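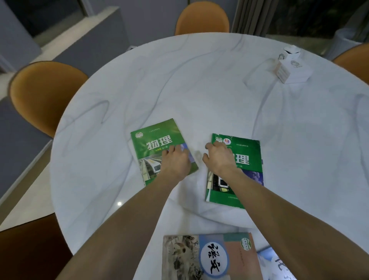 Forthorpe Film Society
Minutes of the October programming meeting

Held in the upstairs room at the Llewellyn, 7:00 p.m.

Present: Efa Penry (chair), D. Marsh, R. Okafor, L. Tully, P. Hanley (minutes), J. Brandt
Apologies: S. Wick

1. Minutes of the last meeting
Approved with one correction. Under item 4, "matinee" should read "late show."

2. Matters arising
The replacement bulb for the lobby display case has been fitted. R. Okafor has still not heard from the distributor about the damaged disc and will call again.

3. Attendance and box office
L. Tully reported 569 admissions for the fall season so far. Ticket income stands at $2396 after refunds. The silent comedy night did better than the two thrillers put together. The second thriller ran against the high school play and should have been moved.

D. Marsh asked whether season passes were being counted each time they are used. L. Tully confirmed that they are.

4. Spring season
The theme remains "Houses and Their Secrets." Members had watched the four titles on the shortlist before the meeting.

Wombridge: Liked by everyone except J. Brandt, who found the last half hour slow and the son's return hard to believe. Efa Penry thought the slowness suited the story and that the dinner scene alone was worth the booking. Agreed to open the season with it.

Umon: Black and white, subtitled, 90 minutes. Strong lead performance and very little music. R. Okafor said the print she saw was dark in places and would like to check the newer restoration before we commit. Agreed in principle, subject to that check.

The Lodger's Key: Dropped. The rental fee is too high for a film that has been on television twice this year.

Aunt Cora's Money: Split opinion. D. Marsh called it the funniest thing on the list. P. Hanley thought the first act was good and the rest was people shouting on staircases. Held over to the next meeting, when a vote will be taken.

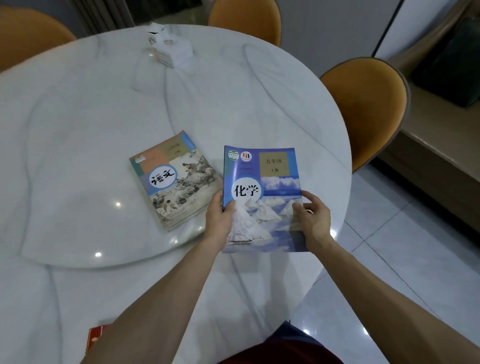
5. Program notes
The notes for the fall season ran too long and gave away the ending of one film — there were two complaints. Notes will be kept to a single page from now on. Efa Penry will write the notes for Wombridge and D. Marsh will write those for Umon if it goes ahead.

6. Discussions after screenings
Up to 14 people have been staying behind for the talks. The Llewellyn needs the auditorium cleared by 10:30 p.m., so longer films will have the discussion in the bar. J. Brandt offered to lead the one for the opening night.

7. Sound levels
Several members said the dialogue was too quiet at the back during the last screening. L. Tully will ask the projectionist for a sound check before doors open.

8. Any other business
P. Hanley proposed a members' choice night in the summer. To go on the next agenda.
The spare key to the poster cabinet is missing. Anyone who has it should return it to the box office.

Actions
R. Okafor: call distributor; view restoration of Umon
L. Tully: sound check; confirm spring dates with the Llewellyn
Efa Penry: notes for Wombridge; book the film
D. Marsh: draft notes for Umon

Meeting closed at 8:50 p.m.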